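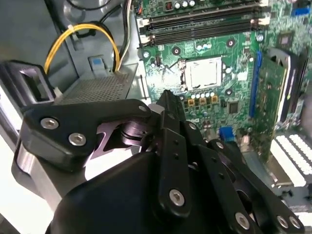

Robotics Club: half-term report

The club is back in the downstairs workshop at Cliltthorpe and we have settled on the project for the rest of the year. The team will enter the Tesis student challenge, in which a robot arm has to service a desktop computer with no hands in the case. Entries are judged at Prurnitz in January.

The rules were published later than we had hoped, so a summary may be useful to parents and to members who missed the first meeting. Each team brings its own arm and its own gripper. The judges supply the computer. The robot must fit memory modules into empty slots, take out an expansion card and unplug a cable chosen on the day. There are 100 points available, and 30 of those are for leaving the motherboard undamaged. A run is stopped at once if the gripper presses on the processor socket, whether or not the cover is on it.

We are practising on an old machine with the side off. It has no processor, cooler or memory fitted, and the socket has its pale cover on. There is still a green expansion card in place, a yellow cable looping down towards the drive bay and a bundle of black ones along the edge of the board, so there is plenty to get caught on.

Getting the gripper into the case is the hard part so far. The fingers are narrow enough to work near the socket, but the palm behind them is wide and the linkages spread out to the sides. Wenjie Tian has been writing the approach moves and now brings the arm in at a shallower angle, which leaves more room at the drive cage. He keeps a log of every attempt, and number 541 was the first in which the arm went in and came out again without touching the case. We have since managed it several times, though never twice in a row.

Su-chen Ng and Marlies Zwahlen are looking after the gripper itself. The hex screws on the finger links work loose after a long session and have to be checked before we start. Marlies has drawn up a sheet for this and it is taped to the inside of the cupboard door. Please use it, and please put the hex keys back in the tin.

The wrist camera gives a good view of the board until the fingers are close to it, and then they hide part of what we need to see. Fengying Ding wants to take a set of pictures from further back and have the program remember where the slots are. She would be glad of help from anyone in Year 12 or above who has done some Python.

Members working on the motherboard must wear a wrist strap, including when only the robot is meant to be touching it. There are enough straps for everyone.

We are short of spare computers. If you have a desktop tower you no longer want, working or not, please bring it to the workshop with the hard drive removed. Laptops are no use to us for this. Zheng, the repair shop near the station, has offered to take any parts left over.

Subs for the term are £2 a session, payable to Ravinder Leclerc, who also has the consent forms for the Prurnitz trip.

Nov 4, 2020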